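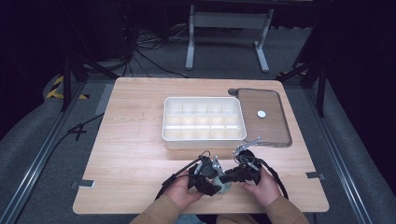 *The white divided tray and the clear tray beside it, on the table.*

Hello Tyyne, and thank you again for being so patient with us while we got June behind us. I know you asked for one page, and I'll do my best, though you know how I get once I start talking about subtitles.

**Where Flostidum stands**

The big news is that the streaming add-on now remembers where you stopped watching, even if you switch from the living room box to a tablet halfway through a film. This was the feature your grant was mostly for, and I'm so pleased to have it working on all the devices we promised (the old Fadard boxes took the longest, bless them). The film library list has grown to 2,002 titles, all of them public domain or shared with the owner's permission, and every one has now been checked for picture quality and labeled properly.

**What is still open**

Subtitles drift out of step on long films, usually after an intermission card. Meijer has a fix that works on everything except silent films with added music, and we'd like to keep it back until those behave too. There are also 2 crashes left on the list, both to do with searching while a video is loading.

**Money**

We've spent less than planned on hosting, thanks to the move to Brandance, and a little more on testing. I'd like to shift the difference across if you're comfortable with that. A short note back would be plenty.

**Next**

We have 4 weeks of work left before the public release, and most of that is the help pages, which I'm writing myself and enjoying very much. I can show you the new build on Monday if you're free, any time after lunch.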